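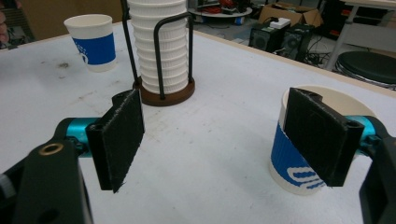 Section 3. Loading and using the cup dispenser

Read this section before you load the dispenser for the first time. It applies to the Clemer countertop cup dispenser when used with paper cups and sleeves. For cleaning the drinks machine itself, see the Fluvex manual.

3.1 Choosing a place

1. Put the dispenser on a flat table or counter. A plain white tabletop is fine, but wipe off smudges and crumbs first.
2. Leave 40 cm of clear space in front of the dispenser. You will need it for setting down cups and fitting sleeves.
3. Check that there is room above the stack. A full load stands well above the holder.
4. Press down on the base. If it rocks, move the dispenser or level the table.

CAUTION: Do not place the dispenser next to a kettle or over a heater. Steam softens the rims, and soft cups stick together.

3.2 Loading the cups

1. Wash and dry your hands.
2. Open one end of the cup wrapper. Leave the wrapper on for now — it keeps the stack straight.
3. Turn the stack upside down, so that the open ends of the cups face the table.
4. Lower the stack into the holder until it stops.
5. Pull the wrapper up and off. Hold the cups with your other hand while you do this.
6. Look along the rims. They should make even bands from bottom to top. A wider gap means a cup is sitting crooked. Lift the stack above it and reseat the cup.

Note: Use one size of cup at a time. Mixed sizes jam, even when the difference is small.

Note: Do not push down on the stack to fit in more cups. Keep the extra cups in their wrapper in a closed cabinet.

3.3 Preparing a cup

1. Take one cup from the dispenser. If two come out together, separate them by turning one against the other.
2. Stand the cup upright on the table.
3. If you use a separate sleeve, open it out and slide it up from the base until it grips the wall. The rim must stay clear.
4. Hold the cup at the middle, on both sides, with light pressure.
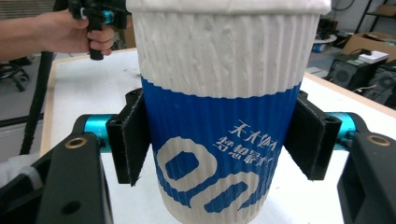
Figure 3-2. Ribbed cup with blue band, held from both sides.

Ribbed walls may show small dents and wrinkles near the top. Dents of this kind are acceptable. Throw the cup away if the wall is torn, or if the rim is bent far enough that a lid will not seat.

CAUTION: Never lift a full cup by the rim or the lid. Hot drinks can cause burns.

3.4 Refilling

Refill when the stack gets low. Take out the remaining cups, load the new ones, and put the old ones back where they will be used first. Wipe the holder with a dry cloth each time. Do not use spray cleaner while cups are loaded.

Replacement holders are listed in the Staniforth parts sheet under item 193.

Revised 2025-11-27, T. Greenwood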